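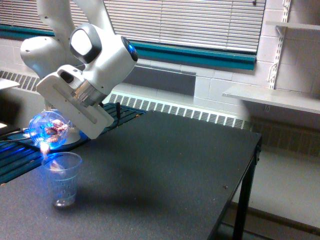
Progress on Billura since the last report, then. Pouring and spills first, as that was your main question. Round clear tubs tip well enough into the tall tapered cups but the crumbs go everywhere, and on a dark grey top like this one every speck shows. Good for spotting mess, bad for looking clean. Finer bits also stick to the inside of the cup and you can see them through the plastic. Blinds down and the top of the table still needs wiping from the window side as well as the front. More on wiping under Cleaning.

Where we are

Work started in February as planned. Breakfast cups for the Flundbridge centre, dry topping poured over a small amount of liquid in the bottom, served straight away. 170 cups poured so far across 9 sessions. One session lost to the boiler. We made it up on a Saturday, which suited the families better than the weekday slot and we would like to keep it if you are happy with that.

Thérèse MacLeod is running the sessions, Gaétan MacDonald does the buying and the weighing. Both on the hours you agreed. No change there.

Containers

Tried three sorts. Square tubs with a snap lid — cheap, stack nicely, pour badly. The topping bunches in the corner and then comes out all at once. Jug with a spout, better, but big clusters block the spout and you end up poking it with a spoon handle. Round ones pour the most evenly if tilted slowly. Downside is storage, they roll, and they don't fit the shelf in the back cupboard. Gaétan has put a folded tea towel underneath for now. Will need a proper tray.

Clear over coloured, please, if there is a choice at the next order. People want to see what is going in and Thérèse wants to see how much is left with out opening the lid.

Cups

Staying with the clear tall ones. Wider at the top than the bottom so easier to aim at. They do tip over if knocked. We tried the short wide cups from Mirko for two sessions and they were steadier but looked half empty with the same portion and a few people asked if they had been given less. They hadn't. Left over short cups are being used for fruit.

Topping

The first recipe was too dusty. Lots of powder at the bottom of the tub by the end of a session, and the last cups were mostly powder. Now sieving before filling. The sieved bits go into the flapjack mix so not wasted. Larger pieces are nicer to eat but slower to pour, so we are somewhere in the middle at the moment. Gaétan is still not happy with the dried berry pieces, says they sink to the bottom of the tub and one person gets the lot. He is going to try adding them seperately.

The nut-free version is settled and labelled. Own tub, own scoop, own end of the table.

Cleaning

Longer than we budgeted for. We said five minutes at the end, it is closer to fifteen by the time the top, the rail down the side and the floor are done. Dry brush first, damp cloth after. Doing it the other way round makes paste. A tray under the cups would catch most of it and I have asked Manole for a price, not heard back yet. Will chase.

Money

£374 left in the materials line. Enough for topping and cups to the end of the block, not enough for trays and new tubs as well. Could we move something across from the printing line? We printed far fewer recipe cards than planned, most people took a photo of the one on the wall. Happy to send a revised sheet, just tell me which version of the form you want as I have two.

Not done yet

Feedback sheets. Only 8 back, mostly from the same table. Thérèse will ask in person at the next sessions and write the answers down.

Storage labels, half done.

The allergy notice in French. Draft is with Gaétan.

Next

Carry on with round tubs and tall cups. Berry pieces last, by hand. Price for trays. Decide on the Saturday slot — need your answer on this one before the room bookings close, so that is the one to reply to if you only have time for one thing.

Receipts are in the shared folder, the two till slips from the wholesaler are faint but readable. Shout if anything is missing.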